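3.2 Work surfaces and cable clutter

Sites were sorted by table finish first, then by what was left lying on the table between tasks. Kidthorpe and Tusby use white tops, Pludunstead mostly bare wood. White was easier to keep clean but pale items got lost on it, white cable worst of all (Fig. 1). Workers at Tusby said the same on the intake form. We logged 652 clutter events over the February block, an event being any item left on the top after the task it belonged to was closed. Cable made up the largest group. Tools next, then packaging.
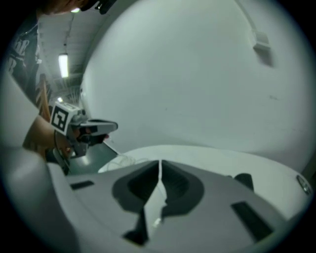
Figure 1. Loose coil of thin white cable on a white tabletop.

Coils were scored 1 to 5 for tangle, 5 being a coil that could not be lifted by one end without catching. Scoring was done by eye, two raters, disagreements settled by a third. Dark cable scored lower on average but this may just be that it gets seen and put away sooner. We did not seperate the two effects. Small metal parts near the table edge were a different problem and are left for Section 4.

3.3 Lighting and ceiling

Tube lighting overhead at all three sites. Light was read at table height, center of the top, target 900 lux. Kidthorpe met it, Tusby did not on the wall side. Glare on white tops was noted by raters at both. Ribbed or paneled white ceilings throw a good deal of light back down, so shadows under the hands were soft and raters had less trouble with edges then expected. Ceiling finish was recorded as white or other, nothing finer. Readings not repeated after tubes were changed, a gap.

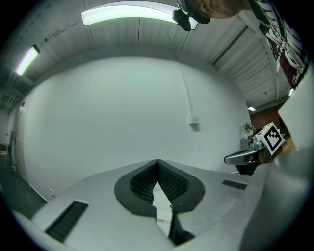
3.4 Coding of notes

Free-text notes from 52 shifts, coded with the Sharifi sheet, short version. One code per note. Notes on temperature and noise dropped, too few to use. "Messy" alone was not coded unless an item was named.

Related items
Bench height and reach at Pludunstead
Storing short cables: a shelf trial
Table finish and lost small parts

Contact the Sharifi project office | Copyright Dec 31, 2022 | Back to top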